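The Dimming Star That Sold a Thousand Headlines

March 10, 2022

Every couple of years a star does something odd, and within two days it has a nickname, a fan base and a theory involving a civilization with a building permit. The latest is Skotia, a plain orange star a little smaller than the Sun, which lost a good chunk of its light in February and then took its time getting it back.

I have read the press material. I have read the preprint too, all the way to the tables at the end, and the two don't describe the same event.

The press material says Skotia "went dark." The preprint says it faded by an amount you would have trouble noticing if somebody did it to your kitchen light. The press material says scientists are baffled. The preprint lists four possible causes, ranks them, and puts dust at the top. I wouldn't call that bafflement. It reads like people who would like more telescope time and have a good idea what they would do with it.

Dust gets no respect. It's the answer to a great many questions in astronomy and it has never once made anybody click. But consider what we know. The fade was deeper in blue light than in red, and that is how fine grains behave when they drift in front of a star. A solid object, whether it's a planet or some enormous piece of alien engineering, blocks all the colors about equally. The team behind the Araya survey, who caught the dip in the first place, put this in the second paragraph of their paper. It did not make it into the second paragraph of anything else I saw.

The Araya people deserve some credit here, and some grumbling. Their survey watches a wide strip of sky with a set of small, cheap telescopes, and it does so night after night, which is exactly the sort of dull routine that catches strange things. Good. My complaint is with the gaps. There were 85 usable nights in the run that covers Skotia, and a stretch of cloudy weather sits right on top of the part we would most like to see, when the light was starting to fall. The smooth curve you have seen reprinted everywhere is a fit drawn across that hole. It might be right. It might also be hiding a sharp drop, a wobble, or two separate dips that got smeared into one.

Then there's the matter of what the star was doing before. Somebody went back to the old photographic plates and claimed that Skotia has been fading slowly for 120 years. This is the part of the story I trust least. Old plates are wonderful things, but they were shot with different lenses, developed in different baths and stored in different basements, and comparing one decade with another is a job that has embarrassed careful people before. A slow trend across a century can be a star changing. It can also be an observatory changing its plate supplier. The claim rests on a single archive, and a second collection, at Ernorside, hasn't been scanned yet.

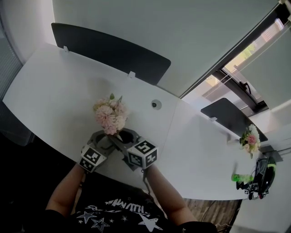
So what would it take to settle the matter? A second dip, caught from the very beginning, with a spectrograph already pointed at the star.

A spectrum taken during the fade would show whether there is gas mixed in with the dust, and gas would point toward comets or something else being cooked off as it swings in close. Dust with no gas would make a smashed-up asteroid look better. Either would be a fine result. Either would also finish off the more colorful ideas, and I suspect that's why so few of the people promoting those ideas talk about spectra at all.

The trouble is getting the time. Large telescopes are booked well ahead, and a star that may or may not misbehave on a date no one can name is a hard sell. The usual fix is an interrupt program, where a small survey raises the alarm and a big instrument drops what it's doing. Skirkis, the alert network most groups now lean on, handles that kind of request, but it sends out more than 2000 alerts on a clear night and the great majority are junk - satellites, asteroids, a moth on the housing. A modest dip in an ordinary star sinks in that pile very quickly.

I'm told the filters are getting better. I have been told that every year I've covered this beat, and the pile has grown every year as well. More eyes on the sky means more false alarms, and sorting them costs money that tends to be promised in the next budget.

There is also the question of whether Skotia will do it again. One of the ranked explanations has the dust on a closed orbit, in which case it should be back, though the authors decline to say when, given the hole in their data. Another has a cloud passing between us and the star just once, nowhere near it, off on its own business. If that's what happened, we've had our look and it was a cloudy one.

Until there's a second event I would treat any firm statement about Skotia as a guess, and that includes the ones I happen to agree with. The Araya telescopes are still checking the star on every clear night. At last report its brightness was normal.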